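Removing Dust from a Desktop Computer

A desktop tower that stands on carpet collects enough dust in a year to raise the fan speed and the noise. Cleaning takes 57 minutes with the steps below, most of it spent on the filters and the power supply vents. The procedure applies to ordinary tower cases with a removable side panel. Laptops and all-in-one machines are not covered.

Materials

Soft brush, one inch wide, natural bristle. A clean paintbrush is suitable.
Compressed air, one can, or a hand blower.
Isopropyl alcohol, 70 percent or stronger.
Cotton swabs and a lint-free cloth.
Phillips screwdriver, size 2.
Vacuum cleaner with hose, for use outside the case only.

Household vacuum nozzles build up static and should be kept away from circuit boards. The vacuum is for picking up dust from the table and for the removable filters.

Preparation

Shut the computer down from the menu. Switch off the power supply at the back, pull the power cord, and hold the power button in for five seconds. Disconnect the remaining cables. Label any that look alike with masking tape, particularly the audio plugs.

Work on a hard floor or a bare table. In February, when heated rooms are dry, static is at its worst. Touch an unpainted metal part of the case before reaching in, and again every few minutes.

Remove the side panel and lay the tower on its other side. Keep the panel screws in a jar lid. They often have a coarser thread than drive screws and will strip a hole if mixed up.

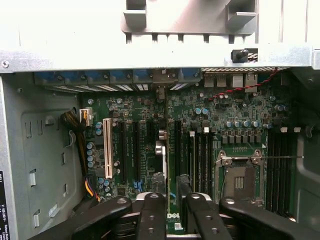

Open tower with the motherboard exposed. The blue plastic clips are at the expansion slot covers.

Cleaning the inside

Begin at the top of the case and work down. Loosen dust with the brush, using short strokes and no pressure. Do not brush across the processor socket or under the edge of a card.

Hold each fan still with a finger or a swab before using air on it. A fan spun up by compressed air can damage its bearing. Keep the can upright and use bursts of one second; a tilted can sprays liquid propellant.

Heat sinks clog on the side facing the fan. Blow from the opposite side so the mat of dust comes off whole. If it will not move, lift it with tweezers.

Perforated grilles and slot covers are cleaned with the brush from the inside and the cloth from the outside. Wipe grease from fan blades with a swab dampened in alcohol. Allow 3 minutes for drying.

Do not open the power supply. Blow through its vents from the outside only.

Filters

Foam filters can be washed in lukewarm water with a drop of dish soap. Press them flat in a towel and leave them overnight. Mesh filters need only the vacuum.

Reassembly

Check that no cable touches a fan and that all cards are seated. Refit the panel, connect the cables, and switch on. A rattle at startup is nearly always a cable tie end or a loose panel screw.

Repeat every six months, or every three in a house with pets.

Text: Hayley Heywood. Last revised 19/04/2020.

Contact | Copyright Cleldale Household Notes | Back to top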